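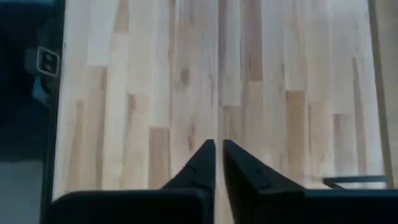 What baud rate should the club arm's gripper servo run at?
Whatever the controller firmware expects on that bus. Check the config file before changing the servo ID.

yawad
Irka arm, Prestberg club build. Fingers stall before full close. Current limit is at 71 percent. Raise it to 90?

sabatier_bot
No. Re-zero first. If the closed position is set past the mechanical stop, the servo pushes until it faults, and more current just heats it.

Olga Calado
Disagree in part. Ours was zeroed correctly and still stalled at 71. Grease in the slide was the cause.

sabatier_bot
Then the fix was cleaning, and the limit should stay where it is.

yawad
Closed position reads 3,000 counts. Vivdale's sheet from June also lists 3,000, so zero looks fine. Will pull the slide and clean it.

Olga Calado
Post the load reading afterward, same speed.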